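6 November 2020

Two Grippers and a Cable: Talking With the Maker of the Plulix Hand Kit

The company behind the Plulix kit has its workshop in Hadcombe, on the upper floor of a building it shares with a printing firm. The founder asked me to write only about the product and to leave the name out, so I call this person the founder.

I began with the price. The kit with two hand-held grippers costs 2743 dollars, and I said that for a small school lab it is a lot of money. "It is, I agree," the founder told me. "But you pay one time. We don't ask for a yearly fee, and the finger pads are sold separately for 4 dollars each."

The idea of the kit is simple. A person takes one gripper in each hand and does the task, and the recording is used later to teach a robot arm. The grippers are connected by cable. I asked why they did not choose wireless. "We tried it until August," the founder said. "The signals from the left and the right hand did not stay together. With the cable I can sleep."

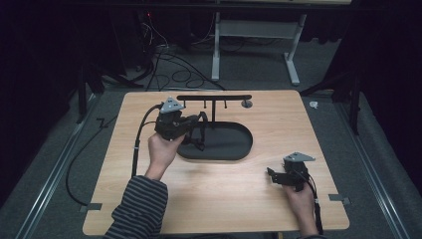 Quezada, though, told me the cable is the first thing a buyer will complain of, and that after 100 recordings the wrist feels its weight more than the weight of the gripper. I brought this opinion back to the founder, who did not argue. A lighter cable is ordered from Alus, and owners of the present kit will receive it without payment.

We spoke next of learning time. In the founder's experience a new user needs around 180 tries before the movements become calm. "People close the fingers too early. They are used to their own skin, which tells them when they touch something. A plastic pad tells you very little, so you must look more."
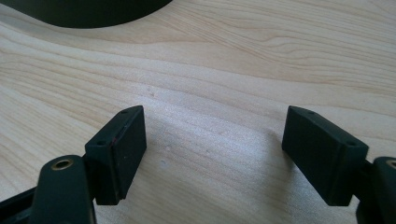 For this reason the manual now begins with slow exercises, only opening and closing near the table, before any object is picked up. I found this chapter the best one in the book. The chapter on software is weaker, and the founder admitted it was written in a hurry. A new version is being prepared, with more drawings and fewer long sentences.

My last question was about repair. The user may change the pads at home with a small screwdriver, but the rest must go back to Hadcombe, and the buyer pays for the shipping in one direction.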